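Galería de la avería del cajón – taller de Priltmont, marzo

Subo esto deprisa porque me lo han pedido ya tres veces. Es lo del agarre que no soltaba, la celda de dos brazos, tarea de abrir y cerrar el cajón. Una foto de momento, el resto cuando Deming Cai me pase la tarjeta. Debajo de cada apartado pongo un par de líneas y lo que sabemos, que no es todo.

Resumen para el que llegue nuevo: en el ciclo 993 el brazo derecho abrió el cajón, tenía que soltar el tirador y no soltó. El programa siguió como si nada. Retroceso de la muñeca con los dedos cerrados, el mueble arrastrado por la mesa y paro por fuerza. Nadie herido, nadie dentro del perímetro. Una esquina rozada y un susto.

## 1. El agarre

Brazo derecho, cajón fuera, dedos cerrados en el tirador de alambre. Es el punto delicado de toda la tarea – de aquí se pasa a soltar y retirar. La bandeja queda justo debajo del cajón, muy pegada, y la caja roja de galletas o frutos secos a la derecha de la mesa. Fijaos en el cable negro del antebrazo, va con bastante holgura entre correa y correa.
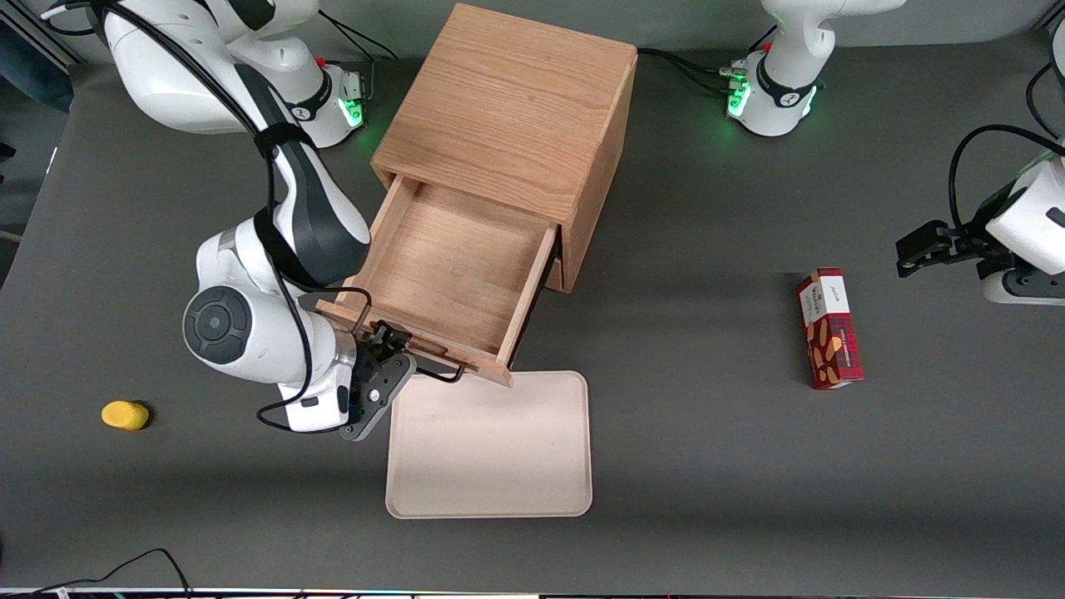 ## 2. El registro

Sin foto, solo texto. La orden de apertura sale, el controlador la da por buena y la posición de los dedos no cambia. Pasan 19 segundos hasta el paro. Demasiado. El umbral de fuerza estaba puesto para piezas blandas en otra tarea y se quedó así, fallo nuestro, no de Kiltier.

Ximeng Tian ha repasado los ciclos anteriores y hay otra apertura lenta en la misma tanda, pero esa acabó soltando. No saltó ningun aviso y por eso no la miró nadie.

## 3. El cable

Lo primero que pensamos. Holgura de más, un tirón en el codo, falso contacto en el conector de la muñeca. Con el brazo parado y moviendo el cable a mano se pierde la señal una vez de cada tantas. No siempre. Deming dice que es eso, yo diría que es eso y el umbral, las dos cosas.

Conector nuevo pedido a Zavala. Mientras, brida extra y el lazo recogido.

## 4. Lo que cambia desde ya

- Confirmar la apertura por posición de los dedos antes de retirar. Sin confirmacion no hay retroceso.
- Umbral de fuerza propio para la tarea del cajón, guardado con la tarea.
- Bandeja más separada del cajón. Si el mueble se mueve, que no la arrastre.
- Botón de paro probado al empezar el turno, los dos brazos, y firmado en la hoja.
- Para liberar unos dedos bloqueados: paro, quitar energía, y luego las manos. En ese orden!!

## 5. Pendiente

Repetir la prueba larga con el conector nuevo, casi 3.702 ciclos si el calendario aguanta. La de ahora la dejamos cortada y no cuenta. Drusance quiere el informe antes de reanudar con sus piezas, lo escribe Ximeng.

Las fotos del conector abierto y de la esquina rozada van en los apartados 3 y 4 cuando las tenga. Si alguien estaba en la sala y grabó algo con el móvil, que me lo mande.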